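Flanden Cricket Club
Questions we get before every season

Hello and welcome! Whether you've just moved to Flanden, or your youngest has been bowling at the side fence all winter and you've finally run out of palings, we're very glad you've found us. We've tried to answer things the way we'd answer them leaning on the boundary rail, so forgive us if we go on a bit.

When does the season start?
Junior and senior matches both begin in October, once the football goalposts are out and the square has had a decent roll. Pre-season nets are already under way and you're welcome at those whether you've signed up or not. Bring a water bottle and a hat, and ask for Macario Camacho, who runs the senior nets and will find you a spot.

When do registrations close?
Junior registrations close on 16th September. Seniors have a bit more breathing room and can register right up to the first round, though it does help Macario enormously to know early how many sides we can put in. If you've missed the junior date, please get in touch anyway, as we can often squeeze in a late starter where a team is short.

I haven't played in twenty years. Is that a problem?
Not in the slightest. Our Fourths are made up almost entirely of people who thought they'd given the game away. The standard is friendly, the running between wickets is unhurried, and if your shoulder won't let you throw from the deep we'll put you at slip and you can talk to the keeper all afternoon. Tapio Seppälä came to us having never played at all, and last season he made his first fifty (he'll tell you about the cover drive if you let him).

Do I need my own gear?
Not to begin with. Each team has a kit with bats, pads, gloves and helmets in a fair range of sizes. We do ask that you bring your own protector, and most people like to have their own gloves once they've played a few games. Whites are needed for seniors from round one. Juniors wear the club shirt with any long white or cream pants.

What happens at afternoon tea?
Ah, the important one! In senior home games the batting side puts tea on, and everybody brings a plate. Sandwiches, slices, sausage rolls, fruit, whatever you're good at or whatever the bakery had left. Tea runs for twenty minutes and the umpires will not wait for you to finish your lamington. Please label anything with nuts in it, and take your own dish home with you at stumps, as we have a cupboard full of orphans already.
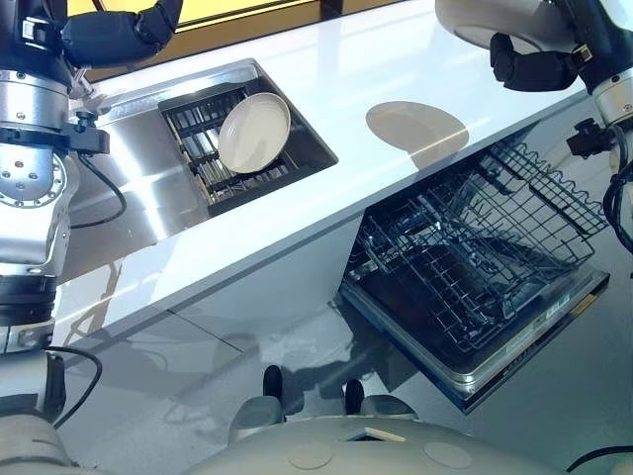 A white plate in the dish rack.

What ages do you take for juniors?
We start with the little ones at five, in a come-and-try group that's mostly throwing, catching and chasing. From there they move into the Under 10s, where there's a modified ball and everybody gets a bat and a bowl, and then on up through the Under 12s, 14s and 16s. Girls can play in any of our junior sides, and we also have an all-girls Under 14 team coached by Kolbrún Zoëga, who'd love a few more players this year.

Are junior games played with a hard ball?
From the Under 12s up, yes. Helmets are compulsory for batting and for keeping up to the stumps, at training as well as in matches. If your child is nervous about the change, tell their coach. We spend the first few sessions with softer balls and work up to it, and there's no rush at all.

My daughter holds the bat in a funny way. Should we fix it?

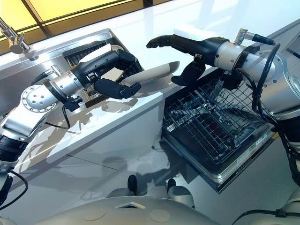
Batting grips cause more worry among parents than just about anything else, and most of the time a child will sort theirs out with a gentle nudge or two from the coach. The usual trouble is the bottom hand. Have a look at the hold on that light grey pan, with the fingers wrapped over the handle from above and the thumb curled underneath. It suits a pan you want to keep level, but a youngster who takes hold of a bat like that will find the face turning and the ball going everywhere but straight. What we'd like is both hands close together, with the V between thumb and forefinger running down the back of the bat. An easy way to get there is to lay the bat face down on the grass and have her pick it up with both hands, as though it were an axe. Do that a few times before each hit in the backyard and then leave it alone, because too much fussing takes the fun out of it.

What does it cost?
Fees are listed on the registration form and can be paid in full or in instalments across the season. If money is tight, please have a quiet word with Gunhild Snorradóttir. She handles these things with great kindness and it won't go any further. We'd much prefer to have you playing.

Where does the money go?
Mostly into the ground, quite literally. Balls, umpires and insurance take a good share, and then there's the turf. Last year's top-dressing came to a little over $2,000, and we're now putting money aside for new net surfaces at the Hallgrímsson Road end, where the matting has worn through on a good length.

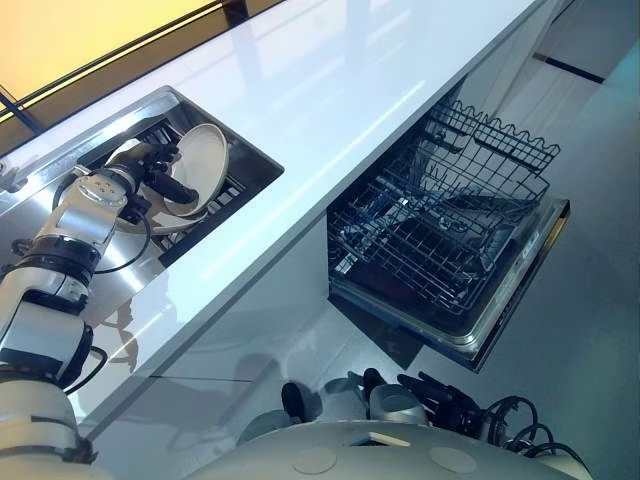 Those nets get used by the juniors four afternoons a week, so we want to have them done over winter when they can be closed off properly. Until then, please bat in the two lanes nearest the car park and give the far one a miss. The ball does some alarming things off that worn patch, and none of our bowlers deserve the encouragement.

What happens if it rains?
Senior captains make the call at the ground, so please turn up unless you've heard otherwise. Junior games are called off by eight in the morning at the latest and your team manager will send a message. Nets go ahead in drizzle but never if there's thunder about.

Can I help without playing?
Oh, please do! Scorers are worth their weight in gold, and Charoen Siriwan will happily sit beside you for a game or two until you've got the hang of the book. He also looks after the club records and is chasing scorecards from the old Sokden Shield days, so if there's a box of them in your mum's garage, he'd be over the moon to hear from you.

Can I bring my dog?
Yes, on a lead and outside the rope. There's a tap and a bowl behind the sightscreen at the creek end.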